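Subject: Re: [cell-upkeep] Gripper drifting left on the freezer drawer routine

On the list a member from the Laltley site wrote:
> Our gripper closes fine on the bench but ends up off to the left when it
> works the lower freezer drawer. We re-zeroed at 4,000 cycles and it came
> back. Is it the finger or the bracket? And how often do you all check
> the cable?

Check the bracket first. Ours did the same in April and the finger was fine. The screws that hold the bracket to the motor housing had backed out a little, so the offset only showed up when the finger pressed sideways on something. On the bench there is no side load and you won't see it.

What we do now, every 2,000 cycles:

Power down and move the arm by hand to the drawer pose.
Push the finger sideways with your thumb. Any play you can feel is too much.
Take the bracket screws out one at a time, clean them, put thread locker on, refit.
Re-zero, then run the lower drawer 3 times at slow speed.
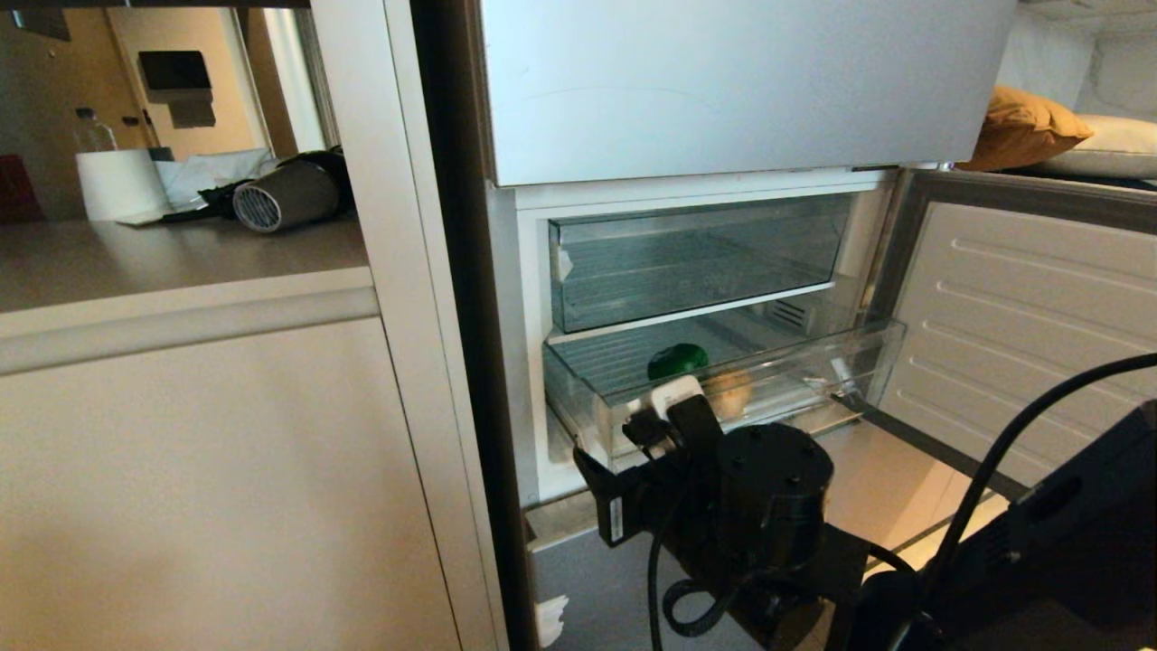
Photo: Villca test kitchen, from the arm's head camera

Watch the cable at this pose. With the arm down low at the lower drawer it hangs in a loop under the gripper, and a loop that is too long can catch on the drawer lip on the way back up. We shortened ours by one clip. Leave enough slack for full wrist rotation or you will pull on the connector instead.

I look at the cable at every bracket check and replace it when the jacket goes shiny. The last one lasted some 208 hours of running, but we had it routed badly.

The Indov fingers and the Kundenano ones take different screw lengths, so don't mix the bags.

If it still drifts after all that, post your zero offsets from before and after a run.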